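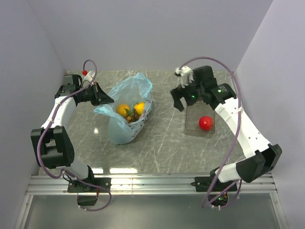
Lotte Peeters wrote to me that her Rukonell kept stopping at 2 bar and asked whether she'd bought a dud. Same here, Inês Cunha added underneath, and mine hums as well! So I've redone this section, and I hope it's clearer now.

4. Setting up the pump for the first time

You'll want an hour for this (I took longer, but I'd lost the washers).

1. Stand the pump on something level, close to the water butt. Mine sits on an old paving slab.

2. Push the suction hose on and do up the clip. Tight, but don't go mad, the thread is plastic.

3. Take off the filler cap and pour in water until it reaches the brim. Wait a bit, then top it up – it always drops.
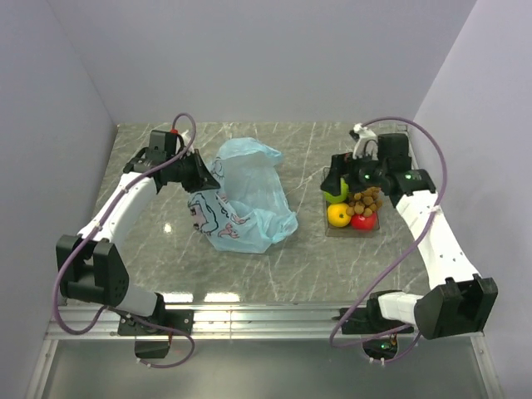
4. Put the cap back on by hand and open the outlet tap fully before you switch on.

5. Plug in and give it 60 seconds. It will gurgle and spit, and I quite like that part.

Note: Lotte's stopping at 2 bar is the factory cut-out doing its job. To change it, turn the little dial under the Zevmont label a quarter turn at a time.

Caution: never run it dry. If no water has come through after those 60 seconds, switch off, unplug and go back to step 3.

Inês, check your feet! The rubber ones, on the pump. One of mine was missing and it hummed all through June.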